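Fleltov gripper kit, first couple of weeks

Quick one tonight, still at the office. The kit is the Fleltov two-finger from Gallardo, $400 with the mounting plate. 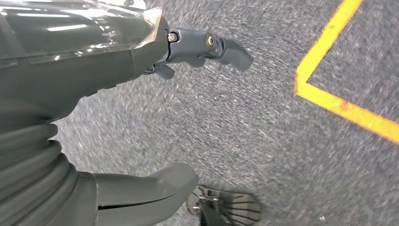 Smaranda reckons 400 is too much for a gripper with no force sensing, and that the Alau one does the same job for less. Maybe. I had the Alau in August — sent it back, the software kept dropping the connection and support took 2 weeks to anwser.

So far with this one: setup easy. Manual bad, 101 pages and the wiring diagram is near the end, why. Closing speed fine for me. Rounded fingertips are good on soft stuff, not so good on thin flat things like cards. Spare fingers cost extra wich is annoying.

Would I buy it again, probly yes. Going to try the Sternbridge pads next, if they ever ship.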